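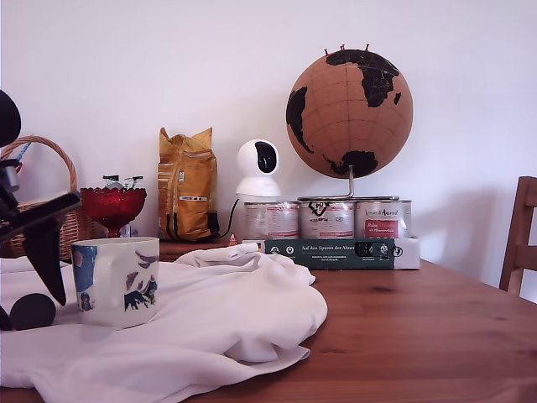
Groltex table oil, is it worth the money?
Home and Garden > Wood Furniture > Finishes and Care

mapleridge_dan
Thursday, November 25, 2021
My wife wants to oil our kitchen table before the relatives get here next month. The store pushed Groltex on her, and the can says it "feeds the wood" and "seals for life." Feeds it what? The tree is dead. Has anyone used this stuff for more than one season, or should I buy plain mineral oil and keep the change?

Kohei Yoshida
I've used Groltex for 3 years on a table we eat at every day. Two thin coats in April, wipe off the extra, done. Water still beads on it. I don't know about "for life" but I have no complaints.

tinbucket
Water beads on a waxed car too, for a week or so. What else did you do to that table? If you also started using placemats, I'd give the placemats the credit.

Kohei Yoshida
No placemats. We do use a cloth on Sundays.

tinbucket
So one day in seven it's covered. OK, that's less than I figured. I still want to see one half of a board done with Groltex and the other half with hardware store oil, same table, same family, same spaghetti.

Radwa Belhaj
I did close to that, on two leaves from the same table. One got Groltex, one got Vernine, which is cheaper and smells like a paint shed. After a winter the Groltex leaf was a bit darker. Ring marks on both. I would not pay extra for either one.

mapleridge_dan
Did you sand first?

Radwa Belhaj
Yes, by hand, 400 grit at the end. My brother in law says going that fine closes up the wood so the oil can't get in. He may be right. He also says you can't oil during a full moon, so I pick and choose.

oldgrain_1101
He is right about the sanding. Past 220 you are polishing. Half the people who say an oil "didn't take" sanded too fine, and the other half left it on too thick and it went gummy. Groltex is fine. It's an oil with a nice label.

tinbucket
"It's fine" is what everyone says about everything they already paid for.

oldgrain_1101
I got mine free with a planer, so try again.

hollis_p
Going to disagree with most of this. Oil on a kitchen table is a bad idea, period. Use a film finish. We had an oiled one when the kids were small and I spent every spring scrubbing gray spots out of it. Put poly on it and go live your life.

Kohei Yoshida
Poly scratches and then you have to strip the entire top. With oil I can fix one spot in an evening.

hollis_p
You can. I had three kids and no evenings.

mapleridge_dan
She is now also asking about knots. There's one that feels a little rough. The guy at the store said knots need their own product, called Clultau, in a tiny bottle that costs more than the can.

Radwa Belhaj
Of course he did.

oldgrain_1101
Rub the knot with the same oil, wait, wipe, do it again the next day. If it's loose or bleeding sap that's a different problem and the tiny bottle won't help with that either. And whatever you buy, lay the rags out flat outside to dry. Don't wad them up in the trash. Oily rags can catch fire on their own. That part of the label I believe.

mapleridge_dan
Didn't know that about the rags, thanks. I'm leaning toward mineral oil on the underside as a test, and she can have her Groltex if it looks bad.

tinbucket
Mineral oil never dries, so you'd be comparing it to something else again. Get a small can of each and use a scrap board. Post it when you're done, good or bad.

mapleridge_dan
She already bought the Groltex. The big can. Will report back in April.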